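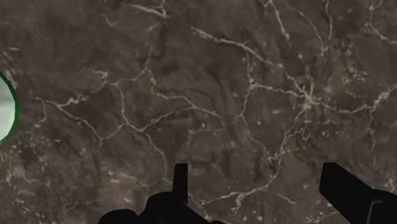

Search the list archive Enter keywords Go

Re: [gevville-robotics] Jaltstead scene pack, worth paying for?

Hello all, and thank you for the kind welcome back after my long silence!

I've been running the Jaltstead kitchen pack in simulation since early June, so I can give you a fairly full answer, probably fuller than you wanted. The surfaces are what sold me on it. My old scenes were all flat gray tabletops, and anything I trained on them got very confused the minute it saw a real counter. Jaltstead gives you stone like the dark brown one with the pale veins running every which way, and from up close that is a lot of busy pattern to look past when all you care about is a round thing with a green rim over at the left. I was delighted with it. My detector was not, at least for the first few evenings, and it kept getting excited about the brightest veins. I'd call that money well spent, though I can see how someone else might call it a headache.

On Jun, another list member wrote:
> Has anyone here bought the Jaltstead pack? The Tultau shop has it
> listed with "up to 100 surface variations" and I can't tell from the
> page whether those are different materials or just the same one
> recolored. Also wondering if it plays nicely with the Kaewmanee
> gripper model or if I'd be redoing the fingers myself. I have a
> pretty modest desktop and would rather not buy another one.

To take your questions in order, more or less. The variations are a mix. Some really are different materials, and a fair number are the same stone with the colors shifted, so I would not buy it for the big number alone. You can set them to shuffle every time the scene resets, and I leave that on.

The Kaewmanee model loaded without any fuss for me, fingers included. I did have to fix the finger color, as mine come in as plain black and show almost no shading at close range. If your grasp check relies on seeing the fingertips clearly, play with the lights first – it took me two tries to find the setting, and it's in the render menu, not the gripper one where any sensible person would look.

As for the desktop, mine has 8 GB on the graphics card and it copes, but I keep it to two scenes at a time. With more than that the fan starts up and the dog leaves the room.

I'm happy to share my settings file if you'd like it. It's messy but it works, and I've left notes to myself all through it, so please forgive the grumbling.

Warm wishes from the far side of Gevville

2 replies
0 shares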